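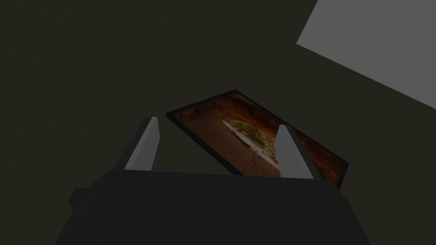
Portable install of Droltia keeps losing its scratch disk setting

Forum > Video and Motion > Installation and Licensing
46 replies in the original thread, older posts merged by moderator

saltbush_edit
I've got Droltia set up as a portable install on an external SSD so I can move between the desktop at home and a laptop when I'm travelling. The program itself runs fine. The problem is that every time I plug into the other machine it forgets where the scratch disk is and puts the cache back on C:. The laptop only has a small internal drive, so after an afternoon of previews it's full and the render stops with error 2573.

I've tried setting the path in Preferences > Storage and ticking "Remember for this device". It sticks until I move the drive, then it's gone again. Windows on both machines, same version of Droltia on both since it's literally the same folder.

Is there a config file I can edit by hand?

kerbside
What drive letter does the SSD get on each machine?

saltbush_edit
E: on the desktop, G: on the laptop. I did wonder about that.

kerbside
That'll be it. Droltia stores the scratch path as an absolute path. When it starts and E:\cache doesn't exist it falls back to the user profile and then overwrites the setting on exit. Go into Disk Management on both machines and assign the same letter, something well up the alphabet like T:. Windows remembers it for that drive.

tin_shed_audio
Or use a relative path. Close Droltia, open settings.ini in the program folder, find the line starting ScratchRoot and change it to

ScratchRoot=.\cache

Make the cache folder yourself first. It won't create it for you. I've run it that way since March and haven't had it reset.

kerbside
Relative paths aren't supported. They may work but it says in the manual to use a full path.

tin_shed_audio
The manual is for the installed version. The portable build reads the ini relative to the exe. Try it before you say it doesn't work.

kerbside
I didn't say it doesn't work. I said it isn't supported, so the next update could break it and you'd have no comeback.

mulga77
Can I ask why you want the scratch disk on the same drive as the program and the project files? You're reading footage, writing cache and loading plug-ins all over one USB cable. Even with a decent SSD you'll notice it on longer timelines. I'd leave the cache on the internal drive and just cap the size. Preferences > Storage > Limit cache to. Set it to whatever the laptop can spare.

saltbush_edit
Because the laptop can't spare much. I've got 5 GB free on a good day. One preview at full res goes through that.

mulga77
Then preview at half res. You don't need full res to check your cuts.

saltbush_edit
I'm not doing cuts, I'm doing titles and colour. Half res is no good for either.

mulga77
Fair enough for colour. I'd still do titles at half.

Gumboot
Before anyone goes further, where did the portable build come from? Trerkar don't put one on their downloads page that I can find. There are a lot of "Droltia Portable" zips floating around and most of them are repacked by who knows. A mate of mine grabbed one and spent a weekend cleaning his machine.

saltbush_edit
It's from my account page at Trerkar. If you have a two-seat licence there's an option under Licences > Other downloads. It's down the bottom and easy to miss. It still asks you to sign in on each machine.

Gumboot
Righto, I stand corrected. I've only got the single seat so I wouldn't see it. Worth saying for anyone who lands here from a search though. Don't get it from a torrent.

pdw
I have the single seat and I do see it. Might depend on when you bought it.

Gumboot
Just looked again and it's not there for me. Might put in a ticket.

tin_shed_audio
Back on topic. Did you try the ini edit?

saltbush_edit
Tried both. Here's what happened.

Relative path in settings.ini: worked on the desktop. On the laptop it worked the first time, then the second time I opened it the line had changed itself to G:\Droltia\cache. So back to square one when I moved the drive again.

Same drive letter on both: assigned T: and set the path in Preferences. Moved the drive over and back a few times and it's stuck every time so far.

kerbside
Good.

tin_shed_audio
Odd that yours rewrites the line. Did you open the Preferences window on the laptop at all? I think if you go into Storage and click OK it resolves the path and saves the full one, even if you didn't change anything. I never go in there, which would explain why mine's been all right.

saltbush_edit
I did, yeah. I went in to check whether it had picked up the change. So that was probably me.

tin_shed_audio
You can set the ini to read-only if you want to keep it relative. You'll get a warning on exit but it's harmless.

kerbside
Read-only means it can't save your recent projects or window layout either. I wouldn't.

tin_shed_audio
Layouts are saved in a separate file. You do lose the recent projects list, that's true. Doesn't bother me, I open everything from the folder.

mulga77
One thing to watch with the drive letter method — if you plug in at a client's or a uni lab where you don't have admin rights, you can't change the letter. You'll get whatever Windows hands out and you'll be back on C: without any warning. If you ever do that, check Preferences before you start a render.

saltbush_edit
Good point. It's only the two machines for now but I'll put a note in the folder.

fibro_dan
Same fault here but on a Mac, so no drive letters. Mine goes missing if the drive mounts with a 1 on the end of the name after it wasn't ejected properly. Any ideas?

pdw
There's a leftover empty folder in /Volumes with the drive's old name. Eject the drive, open /Volumes in Finder using Go to Folder, delete the leftover (make sure it's empty and the drive is unplugged), then plug back in. It'll mount with the right name and Droltia will find the path again.

fibro_dan
That fixed it, thanks. There were two leftovers in there.

Gumboot
Does anyone know if the Szalai plug-ins run from the portable version? I'd like to use the grain one on the road if I can get this build.

saltbush_edit
The grain and sharpen ones do. Copy them into the Plugins folder next to the exe. The Szalai tracker wants its own licence service installed on the machine, so it shows up in the list but it's greyed out on my laptop.

mulga77
You can run the tracker's installer on the laptop just for the service and leave the plug-in itself on the SSD. It uses up an activation though.

pdw
Cekar does the same job as the Szalai tracker for simple stuff and doesn't need a service. It's slower and the masks come out a bit rough around hair. Fine for pinning a title to a sign.

mulga77
I wouldn't go back to Cekar after using the Szalai one. I spent more time fixing the points by hand than I'd have spent doing it with keyframes.

pdw
Depends on the footage. I shoot on a tripod mostly and it's been fine for that.

saltbush_edit
Might give Cekar a go since most of mine is locked off as well. Does it write its tracking data to the scratch disk or the project folder?

pdw
Project folder, in a subfolder called trk. If you clear the Droltia cache it doesn't touch it. You can delete trk once you've baked the keyframes.

saltbush_edit
Perfect, that suits me.

I've just done a full render on the laptop with the cache on T: and no 2573. Took longer than on the desktop but it finished. I've changed the title to solved. If the letter drops off again after a Windows update I'll come back and post.

kerbside
Clear out the old cache on C: while you're at it. It's under AppData\Local\Droltia\scratch and the Clear Cache button only empties the current location.

saltbush_edit
Found it. That was most of my missing space. Cheers.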